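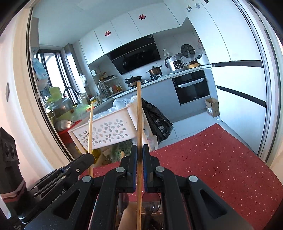 3. First-time setup, Raltham countertop water filter

1. Shut off the cold tap. Unscrew the aerator, keep the washer.
2. Thread the Flillar adapter on by hand. No pliers — cracks the collar.
3. Push both hoses in until they click. Blue is inlet.
4. Drop cartridge in, arrow up. Quarter turn.

CAUTION: cold water only. Hot ruins the cartridge and voids the waranty.

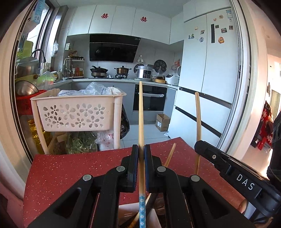
Mine dripped at the collar until I put the old washer back in, might be worth adding to step 2. — Đức Ông

Added, thanks. Old washer goes in before the adapter.

5. Open tap slowly. Flush 15 minutes, dump the water. Gray at first, fine.
6. Check both hose ends for drips. Wet? Tap off, pull hose, push back in.
7. Hold RESET until the light goes green.

Note: cartridge is part 516, same one the Celby pitcher takes. Good for some 3,239 cups, then light goes red.

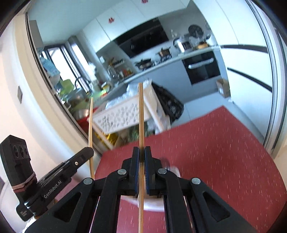

Quan asks if the flush has to be repeated after a vacation. Yes — short one, 2 minutes, if the filter sat more then a week.

8. Leaving it unused all winter: take cartridge out, drain the housing, store dry with lid off.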